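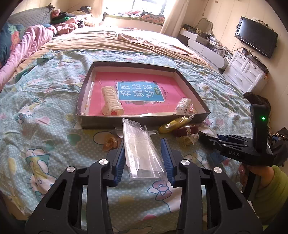
Arif, the Vanico clogs are a lovely shoe and I'm so pleased someone else on the list has found them! I've had mine since early 2024 and they've been on my feet for most of the hours I've been awake. Your question about the size is the easy one, so I'll get to it first, but do keep all the packaging until you've walked up and down the hall a good few times. A see-through bag like the one lying on the bedsheet with the cats and ducks is plenty for the small bits (the spare strap buttons, the little card with the size on it), and it doesn't matter a jot if it ends up as rumpled as that one. Elus want everything back if you return a pair, buttons included, and they do check.

I've left your message in below and answered bit by bit, as there was a lot in it.

> Arif Thambiah wrote:
>
> Hello all, I've been reading the list for a while but haven't posted before. I'm after a pair of clogs for the house and the garden, closed toe, open back, washable. I've been on my feet a lot more since changing jobs and my old slippers have gone flat as a biscuit. I have my eye on the Vanico ones that Elus are selling but I'm between sizes and the chart on the page makes no sense to me. It gives a length in centimetres but doesn't say if that's the foot or the inside of the shoe. Which is it?

It's the inside of the shoe. I wrote to Elus and asked, and they told me the same thing twice, so I believe them. You want your foot to be a bit shorter than the figure on the chart. Stand on a sheet of paper with your heel against the wall, mark the end of your longest toe (not always the big one, mine's the second), and measure to the mark. Do it in the evening, when your feet are at their biggest, and do both feet. My left is longer than my right by 5 mm and I went years without knowing it.

With the figure in hand, look for the size that's just above it. If your foot comes out at 25 cm dead, don't buy the 25, go for the next one up. A clog with an open back needs a little room behind the heel or you end up standing on the rim, and the Vanico rim is quite firm. I started with a pair that was too short and had a red line across both heels by teatime. I swapped them and haven't had any trouble since.

> Do they stretch? I've got wide feet and every shop I go into tells me they'll give a bit.

They don't stretch, or so little that I wouldn't count on it. They're moulded foam. What does happen is that the footbed sinks slightly under the ball and the heel, and that makes the whole shoe feel roomier after a few weeks. If it pinches across the top on day one, though, it'll still pinch in a month. The good news for wide feet is that the toe end is really generous! I can wiggle everything, even in thick socks. Esmaeil Hassanpour has wider feet than anyone I know and he wears his with hiking socks all winter. He might chip in if he's about.

> There are two versions, one with holes on top and one without. Is it worth paying more for the one without?

Depends on what you'll do in them. I've had both, so this is from a long run with each pair.

The ones with holes:

- much cooler in summer
- dry quicker after a rinse, usually by the time I've had my tea
- let in grit and bits of bark, and if you're digging you'll be shaking them out every few minutes
- wet grass first thing means wet socks, full stop

The ones without:

- warm, a bit too warm indoors if your heating's on
- brilliant for popping out to the bins in the rain
- wipe clean with a cloth
- can get whiffy if you wear them with bare feet, so take the insole out overnight

If I could only have one pair it would be the plain ones with no holes, and I'd put up with hot feet in July. But I live somewhere soggy. You may not.

> I've also seen people talking about putting a separate insole in. Do I need to? There's one called Clellness that keeps coming up.

You don't need to, but oh, I do love mine. The Clellness insole is thin at the front and thicker under the heel, and it sits nicely inside a clog because it doesn't push your foot up out of the shoe. I tried a fat gel one before that and my heel was nearly level with the rim, like walking on two jellies. The Clellness is cork on top with a soft layer below. It comes too long and you trim it to fit.

A few things about the trimming, as I made a mess of the first pair:

1. Take out the insole that came with the clog and use that as your pattern.
2. Draw round it on the underside in biro.
3. Cut outside the line first, try it in the shoe, then trim again. You can always take off more.
4. Only trim the toe end. If you cut the heel, the cup shape goes and the thing slides about.
5. Mark them L and R before you start. You'd think it would be obvious but once they're upside down on the kitchen table it's anybody's guess.

Ordinary kitchen scissors are fine. And if you're going to use them, think about it when you choose your size, as they do take up a little of the length at the toe where the front curves up. I didn't have to go up a size for it but I had room to begin with.

> Last one. Someone at work said clogs are bad for your feet because you grip with your toes to keep them on. Is that right, or is it one of those things people say?

I'm not a foot person so take this as one wearer talking to another. If I'm gripping, the clog's too big or the strap isn't doing its job. The strap on the Vanico swings forward over the top or back behind the heel, and a lot of people leave it at the front for ever and forget it's there. Put it behind your heel for anything more than a trip to the kettle. It makes a huge difference on stairs. I wouldn't go for a proper walk in them, and if your feet already hurt I'd talk to someone who knows before buying anything.

The straps do wear out, by the way. The left one on my first pair split where it meets the button, and I thought that was that, but Shokri (the heel bar by the bus station, for those of you who are local) put on a new one while I waited. They had the buttons in a drawer. Behrouz Bahrami mentioned on here back in February that he'd had a strap done there too, and his is still going. I took in my mum's sandals on the strength of it and they came back with new buckles and looking years younger.

While I'm at it, some care notes for anyone else who's got a pair, because I see a lot of sad-looking clogs on doorsteps:

Keep them out of the sun. Foam shrinks. I left mine on the back step through a hot afternoon and they lost nearly a whole size, I could hardly get my toes in. The same goes for radiators and the parcel shelf of the car. Cool water and washing-up liquid is all they want, with an old nailbrush for the tread. No washing machine! Gholamreza Shojaei put his through on a warm wash and they came out pointing in different directions.

The tread does go smooth at the outside of the heel first, or it does with me. Once it's shiny I move that pair indoors and out of the wet, as they're like skates on damp tiles. I've got 2 pairs on the go at the moment, the old ones for the house and the newer ones for the garden, and that seems to stretch them both out nicely.

On colours, the moss green is darker than it looks on the Elus page and the sand is yellower. The navy is just navy. I have the green and get asked about them at the allotment more often than I get asked about my beans.

Let us know which you go for, Arif, and how the measuring comes out. And if anybody has tried the lined winter ones I'd dearly like to hear whether the lining comes out for washing, as the page doesn't say and I've been hovering over the button all week.

All the best,
Marjan Mazandarani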